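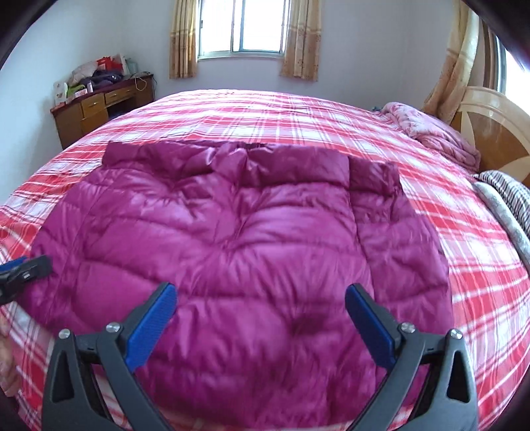
Figure 4. A quilted puffer garment spread flat on a plaid bed sheet, padded band toward the window.

4.2 Puffy things and the bed as a folding table

I came into this study thinking the hard part of home laundry would be fitted sheets. I've been fighting with fitted sheets my whole adult life, so I suppose I was biased! But when I went through my notes from the Losura households, the pages with the most crossings-out were the ones about quilted and padded clothes, and that's why they get their own section.

Let me start with where people put them. Of the 241 folding episodes I logged, the padded pieces almost always ended up on a bed. Shirts and towels got folded anywhere (on a lap, on the arm of a couch, once on top of a chest freezer), but a puffer wants room, and the bed is usually the biggest flat surface in a home. Figure 4 shows the sort of layout I mean. The garment is out at its full width, with its side panels spread to the left and right, and it takes up a good part of a large bed.

The bed isn't a neutral surface, though. A mattress gives when you press on it, and pressing is most of what you do with a puffer. People in the Kuninow apartments told me again and again that they'd squash one half flat, reach for the other half, and feel the first half sink and then come back up under their wrist. I tried it at home with my own winter coat and got so annoyed that I moved to the kitchen floor. The floor was much better — colder on the knees, but better.

Then there's the question of where to fold. A cotton shirt will take a crease wherever you like. A quilted piece comes with its own ideas, and the stitching is where they live. In Figure 4 the body is divided by horizontal channels, and a long vertical seam on the right sets off a narrower side panel. I'd call a seam like that a ready-made fold line, and the folders I talked to mostly agreed, although they didn't use that word (one called it "the hinge," and I liked that so much I nearly put it in the title). Fold along the seam and the side panel swings over in one go. Fold a couple of inches to either side of it and you're bending filling, and the filling pushes back.

The puckers matter too. You can see them spreading out from the middle of the garment in the figure, along with a crease coming down from the band. I coded puckers like these as "unsettled" in my notes, meaning that I'd expect a folder to smooth or pat the area before going any further. Of the 17 people I interviewed, 11 said they always pat first. The rest go straight to folding and deal with the lumps later, and I have to admit I'm in that second group.

One more point, about the padded band. When a garment has a thick edge like this one, the finished bundle comes out fatter at one end, and it slides off a stack of sweaters the minute you shut the closet door. Several folders in Losura got around this by tucking the thick edge into the middle and rolling from the bottom up. I didn't measure how well the rolls held, so I can only pass on what they said, but I've gone over to rolling myself and my closet shelf is a calmer place. Section 4.3 goes back to flat items, starting with the sheets.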